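Recording Fridge Chores for a Learning System: Tips From a Doubter

Sep 16, 2022
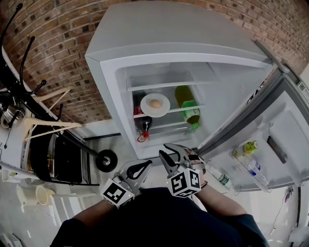 I signed up for this kind of work in March expecting to quit inside a week. The pitch was that you do your normal kitchen chores with a gripper in each hand, the recordings go off to Vudard, and one day a machine puts the groceries away. I still don't believe the last part. But I have now recorded 382 takes, most of them at a refrigerator, and I've picked up some habits that save time whether or not the robot ever shows up.

Set the shelves before you start

A full fridge is a miserable place to learn. Take out everything you don't need for the chore and put it in a cooler. A plate, a couple of bottles and one thing that can break will keep you busy all morning. The Stillora instructions say to "use a natural level of clutter," and I ignored that for my first 30 takes. I would do it again. Add clutter once your hands know what they are doing.

Glass shelves show every smear. Wipe them at the start and again at the break.

Eggs

Everybody wants eggs in these recordings. I suspect it's because an egg looks good in a demo. Fine, but boil them first. A hard-boiled egg behaves close enough to a raw one for practice, and when you squeeze too hard you lose a snack instead of mopping out the crisper. Save raw eggs for the end of the session, if the task sheet asks for them at all.

Put the egg on a plate with a rim. On bare glass it rolls to the back, and getting it out from there with gripper fingers is slow, dull work.

Bottles

Grab low, below the middle. Tall bottles tip when you take them by the neck, and the ones in the door racks catch on the rail if you pull before you lift. Lift, clear the rail, then pull. Go slower than feels right.

Cold bottles sweat after a few minutes out on the counter, and then they slip. Keep a dish towel over your shoulder and dry them between takes. Make sure the caps are on tight too. I skipped that once with soy sauce.

Leave your mistakes in (some of them)

The people who collect this stuff don't agree with each other here. Zabala wanted every fumble thrown out. Vudard wants a fumble kept if you recover from it, on the theory that the system should see how a person fixes a bad grab. That makes more sense to me, though I've seen no proof either way and I have asked twice. What I do now: if I drop something and pick it up again in one go, it stays. If I stop, swear and start over, I delete it.

Don't fake a mistake, though. Mine looked like bad acting.

Close the door between takes

A fridge left open for a whole session warms up, runs hard and starts beeping. I do 5 takes, then shut it and leave it alone while I label what I've got. If there's real food in there you plan to eat, give it longer. Milk goes somewhere else before I begin.

Closing up also makes you reset properly. When the door stays open it's easy to nudge the plate back to nearly the same spot each time, and then you have a pile of takes that are all the same take. Move things. Swap the shelf, turn the labels, put the bottle on the other side.

Look after your arms

Holding two grippers out in front of you is more tiring than it sounds. Stand close, keep your elbows down, and quit when your wrists ache. My late takes are always the sloppy ones, and I'd guess that is true of most people's.

Is it worth doing?

The pay is all right. As for the promises, the Plolto newsletter said last spring that kitchen help was 3 years off, and the issue before that said the same thing. I have yet to see a machine trained on any of my takes put away so much as a lemon - and I would like to, even a slow one. Until then I'm treating it as paid fridge cleaning, and my shelves have never looked better.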